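I have never trusted advice about office trash. Somebody writes a post saying you can fix a messy workplace with one good bin, and 3000 people share it, and none of them seem to empty the thing. So when our floor at Stoseo went over to thin colored liners and little wastebaskets beside the chairs, I kept my expectations low.
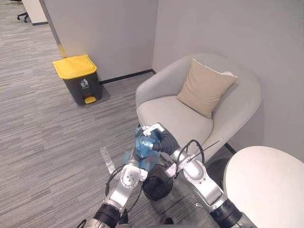
Kastriot Omerović wrote in to say that a liner in a mesh basket is a waste of plastic, and that he has used his bare for years and just tips it out. Fine for paper, Kastriot. Try it with yogurt.

My own complaint is about size. Small baskets fill up with one lunch, and then things land next to them. The guide we were sent, all 8 pages of it, says a bigger bin with a lid solves this. Does it? A lid hides the mess, I'll give it that.

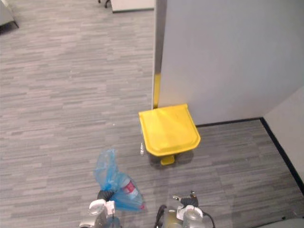 It also gives people a flat place to leave a coffee cup, and I have yet to see a pedal that gets more use than the top does. The Skovent catalog wants 338 for a set of these with matching liners. I could buy a lot of plain bags for that and still have lunch money.

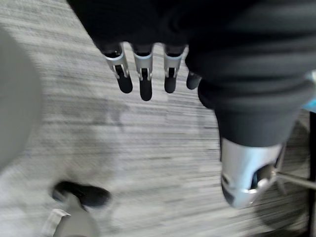
Then there's the matter of whose job it is. Vesela Vidmar thinks a rota would do it. I've lived through two rotas. Both were taped up in February and both were scenery by spring. 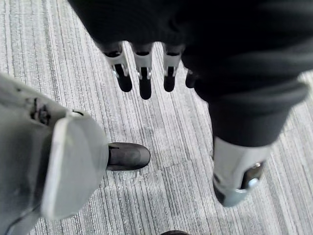 Carpet is the part the guide skips completely. It assumes you can see what you dropped. With gray stripes like ours you mostly can't, unless it's as dark as a black shoe, and clear plastic is the worst of the lot. I'd take a plain floor over any new bin, and I don't expect to get either. For now I tie off the liner before I go home and look twice near the chair legs.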